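Natik Street Community Garden
Minutes of the May general meeting

The meeting opened at 6:30 p.m. in the back room of the Zoëga bakery, with 40 members present, our best turnout yet for a spring meeting! The minutes of the last meeting were read and approved with one fix: the bean trellis is on the north path, not the east one.

Beds and waiting list
Every bed is now taken. Three households on the waiting list were offered shared beds and all of them said yes, which got a big round of applause. People who share are asked to agree on watering days between themselves and write them on the board by the gate. There was a good long talk about what to do with beds that go unplanted. Members voted to send a friendly note first and to offer the bed to the next household if there is no answer by the end of the month. Two members voted against and asked that the minutes show they would have liked a longer wait.

Water
The new hose line from Clident is in and the pressure at the far end is wonderful. Members with beds along the back fence said they can finally water without dragging cans up and down the hill. Please turn the tap all the way off when you leave, as the timer does not do it for you. The rain barrels have been scrubbed and are filling. One still leaks at the spigot and will get a new washer.

Compost
We have so much compost this year! The finished pile is the one closest to the shed, and everyone may take two buckets per bed until it runs low. Please keep citrus and cooked food out. A question came up about coffee grounds from the bakery, and the answer is a happy yes, as long as they are mixed in with leaves and not dumped in one spot.

Plant swap
The swap was a joy from start to finish. Almost every tomato seedling was gone in the first hour, and the table of herbs did nearly as well. We ended up with extra squash, as always, and those went to the school on Vikotance Road. Members asked for a second swap in the fall for garlic, bulbs and divided perennials. Approved with no votes against.

Tools and shed
The good loppers are missing again. If they are in your trunk, just hang them back up. The wheelbarrow has a new tire and rolls like a dream. It was agreed to put hooks on the inside of the shed door for the hand tools.
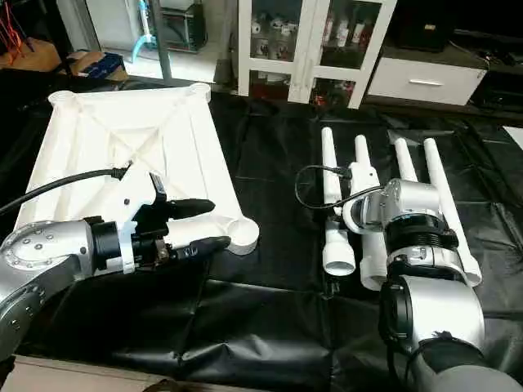
Page last changed: May, 9:14 p.m.

Open floor
A member asked if we could plant sunflowers along the sidewalk again. Yes, and seed is in the jar in the shed, so help yourself. Another member would love to see a bench under the plum tree. The idea was very well liked and will be on the list for next time, with prices. Dogs are still welcome on a leash, on the paths only.

Next meeting
Same room, same time, next month. Bring a chair if you can and something to share if you like.

The meeting closed at 8:05 p.m.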